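Pinza manual de Skellisum con el kit de Kobori: ¿vale lo que cuesta?

gergely_csonka
15 de marzo de 2022

Hola a todos. Primero pido perdón por mi español, soy húngaro y escribo despacio, con el diccionario al lado.

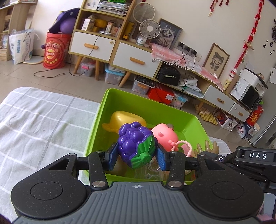

Llevo diez sesiones grabando con la pinza manual de Skellisum y quiero contar mi opinión antes de que termine el periodo de devolución. La compré con el kit de software de Kobori, todo junto 1758 euros con el envío. Mi trabajo es simple: recoger juguetes y cosas pequeñas en una casa normal, guardar las demostraciones y después entrenar con ellas un brazo que tenemos en la oficina.

Lo que me gusta: los dedos cierran de manera muy regular y las almohadillas azules agarran bien el plástico liso y redondo, por ejemplo las uvas de juguete, que con mi pinza anterior se escapaban siempre. El botón está al lado de las letras DAS y lo alcanzo con el pulgar sin cambiar la mano.

Lo que no me gusta: el cuerpo es ancho. Cuando quiero entrar en una caja con muchos juguetes mezclados, los objetos del fondo me cuestan mucho. También el manual está traducido muy mal, y esto lo digo yo.

¿Alguien la usa desde hace más tiempo? Me interesa sobre todo el desgaste de las almohadillas.

marta_rbt
Yo la tengo desde octubre. Las almohadillas me aguantaron bien hasta que empecé con objetos de metal, luego se marcaron en los bordes. El recambio no es caro, pero tarda una eternidad. Pide un juego extra ya, si te la quedas.

drivierfan
Por ese dinero yo me iría a la Drivier sin pensarlo. Cuerpo más estrecho, pesa menos y el programa es gratis. Lo de Kobori me parece un abuso: pagas una licencia para exportar tus propios datos.

gergely_csonka
Drivierfan, la licencia tampoco me gusta, pero quiero ser justo. Yo he probado la Drivier dos semanas en casa de un colega y el cierre tenía juego. Se notaba en la grabación: el valor de apertura temblaba con la mano quieta. Con la Skellisum esta señal es limpia. Para mí vale más una señal limpia que una pinza ligera.

drivierfan
Tu colega tendría una de las primeras. Eso lo corrigieron con los pasadores nuevos. Y dos semanas de prueba con una unidad prestada no son una comparación seria, perdona.

marta_rbt
A ver, él ha dicho lo que probó y cuánto tiempo. A mí la Drivier nueva también me tiembla, menos que la antigua, pero tiembla.

tolva
Pregunta de principiante: ¿cuántas demostraciones hacéis por tarea? En Bekthorpe, donde alquilo horas de entrenamiento, me piden 200 como mínimo y me parece una barbaridad para meter un muñeco en un cubo.

gergely_csonka
Tolva, depende mucho de la variedad. Yo tengo 403 para la tarea de la caja, entre juguetes blandos y duros, y todavía falla cuando un objeto queda debajo de otro. Con un solo muñeco y siempre el mismo cubo, pienso que puedes pedir menos. Un consejo: cambia la posición de la caja y también la luz de la habitación. Yo al principio grababa siempre por la mañana, y por la tarde el modelo no entendía nada.

tolva
Gracias, lo de la luz no se me había ocurrido.

marta_rbt
Gergely, ¿te pasa que la exportación de Kobori se queda colgada con sesiones largas?

gergely_csonka
Sí, me pasó con las de más de 10 minutos. Ahora corto las sesiones antes y no he tenido más problemas. He escrito al soporte y me contestaron que lo están mirando, sin fecha.

drivierfan
«Lo están mirando». Pues eso, licencia de pago.

gergely_csonka
En este punto te doy la razón. De momento me quedo con la pinza y he preguntado si me devuelven solo la parte del software. Cuando respondan, lo escribo en este hilo.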